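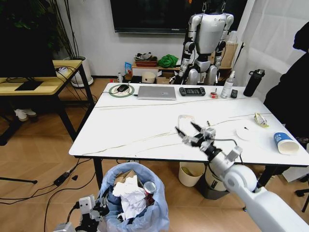 What does the Lokar tidying service cost, and who can sign up for it? The monthly plan is $46 on top of a purchase price of $3,949, and it is open to homes and small offices within the Buenaventura delivery area.

Wasavar has confirmed that orders for Lokar will open in May. The company supplies the two-armed machine, sets it up on site and provides remote support while it learns the layout of a room. Its main task is clearing tables and desks of used cups, plates and wrappers, and placing them in a lined bin.

"Customers told us they wanted their rubbish gone and their belongings left alone," said Leonora Cabanatuan, director of home services at Wasavar. "A laptop or a game controller stays where its owner put it. If the machine is unsure about an item, it leaves the item and sends a message."

The service was tried in 29 households before the launch was approved. Efren Soriano, who managed the trial, said flattened wrappers and thin plastic lids remained the slowest items to pick up — a software update planned before delivery is meant to improve this.

Buyers may cancel the monthly plan after two months and keep the machine, although remote support will then end. Stairs, outdoor areas and glass tabletops are not covered. Bookings for a home visit can be made through Podia, the company's retail partner, until 5 p.m. each business day.

Print this article | E-mail to a friend
Shares: 46 | Comments: 3

Tamás Csizmadia
Does the price include bin liners or are those extra?

Precious Castillo
Nearly four thousand dollars to clear my coffee table. My teenagers are cheaper, though not by much.

Umesh Chaudhary
We have a glass table so that rules us out. Any word on when it will be covered?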